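How a Horse's Hoof Works

A horse walks on one toe per leg. The hoof is the hard cover around that toe. It is made of keratin, the same material as your fingernails, and it keeps growing for the horse's whole life.

The outside part is called the wall. It carries most of the weight. The bottom is called the sole. At the back of the sole is a rubbery wedge called the frog, which helps to soften each step.

The wall grows less than a centimetre a month. At Ruddale stables a farrier trims the hooves every few weeks. Trimming the wall does not hurt, as the outer part has no nerves.

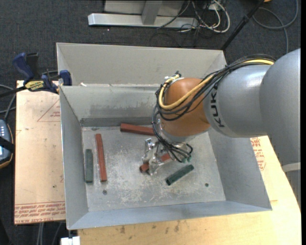

Red and green blocks in a grey metal bin.

Some horses wear metal shoes. The shoe is nailed to the outer wall, where the horse has no feeling. A horse that works on hard roads wears its hooves down faster, and shoes slow this wear.

Hooves need cleaning before and after a ride. The tool is called a hoof pick. Work from the heel towards the toe and keep the point away from the frog. Always have an adult with you.

Words to know
Farrier: a person who trims hooves and fits shoes.
Keratin: the tough material in hooves, hair and nails.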